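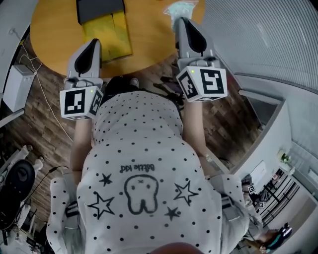

According to a player on the Kundum forum, the Drudimex skin stays locked until the game restarts, even with all 1,000 tokens collected. Restart before step 2.

4. Claiming the skin

1. Collect 1,000 tokens in Atitz mode.
2. Open Locker - Rewards and select Drudimex.
3. Hold Claim until the bar fills.
4. Equip the skin in any free slot.

Note: Bonus tokens stop at 300 per match.

Caution: Claimed skins cannot be refunded.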